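Progress report to the Sayegh Fund
Project: Brosbridge Community Kitchen and Food Skills Program
Prepared by: Salma Berrada, program coordinator
November 29, 2025

## Where we are

The kitchen has been open to the public for the whole of this reporting period. We are running the evening cooking course, the weekly shared lunch and the produce shelf, as set out in the grant agreement. The preserving workshops are behind schedule and I explain that further down.

Enrollment in the evening course stands at 19. The room is comfortable at that size and I don't plan to take more until the second stove is connected. We have a short waiting list, mostly people who heard about the course from someone already in it. They have been told to expect a place in the next intake.

## Evening course

The course is taught by Rachid Zerouali. He has changed the order of the sessions from the plan we sent you. Knife skills and stock now come first, and baking has moved to the end. The early baking sessions took up the oven for most of the evening and left people standing around, so this works better for everyone.

Each session now ends with a costed recipe sheet. Participants asked for this in the first feedback forms. The sheets list prices from the shops near Brosbridge and give a per-portion cost for a household of four. We update the prices by hand, which takes longer than I expected, and I would like to find a simpler way before the next intake.

Attendance has held up well. Five people have missed more than one session, and all of them gave work shifts as the reason. We are looking at repeating each class on a second evening, but that depends on Rachid's hours and on the building being open.

## Produce shelf

The shelf takes surplus vegetables from home gardens and from two growers on the Vokevano road. People bring what they have and take what they can use. No sign-up is needed and we don't ask questions at the door.

Supply was strong early in the fall and has dropped off, as we said it would in the application. Root vegetables and squash are still coming in. For winter we have an arrangement with Netico, the wholesaler, to collect mixed boxes once a week at a reduced price. The first boxes were good. One later delivery had a lot of soft tomatoes in it and they credited us without any argument.

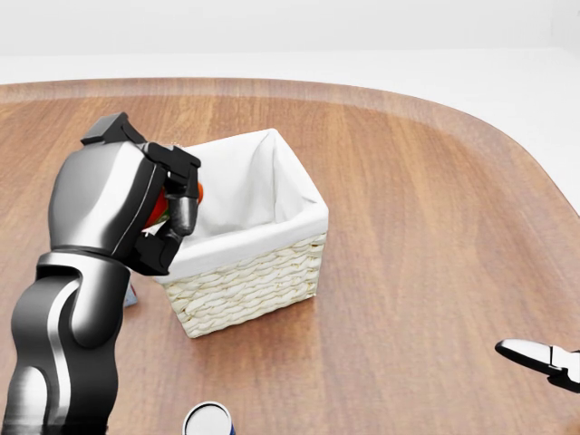
*White wicker basket on a wooden tabletop.*

We have started putting a small card next to anything people may not have cooked before, with two or three lines on how to prepare it. Celery root used to sit there until it went bad. It now goes within a day or two. The cards are written by course participants and checked by Rachid.

## Preserving workshops

We planned seven workshops for the year and have held four. Two were put off while we waited for the pressure canner to be inspected, and one because the water was shut off for repairs to the street main. The canner has passed and the paperwork is in the office file.

The remaining three will run back to back after the holidays. They will cover pickles, citrus and dried beans - the last one replaces the berry session, which makes no sense in winter. I am asking for your agreement to that change.

## Money

Spending is within budget overall. Ingredients are slightly over, mainly eggs and cooking oil. Equipment is under, as the second stove has been delivered but not yet invoiced. The electrician found that the wiring on the north wall needs replacing before it can be connected. The landlord has accepted that this is his cost and we have it in writing.

I would like to move part of the unspent workshop travel line to ingredients. The full table is in the attached spreadsheet, along with receipts.

## Next steps

- Connect the second stove and open the next intake
- Hold the three remaining workshops
- Settle the winter delivery schedule with Netico
- Send you the participant survey results with the final report

Please let me know about the workshop change and the budget transfer when you can. Rachid and I are both at the kitchen most afternoons if you would like to visit, and the shared lunch is a good time to come.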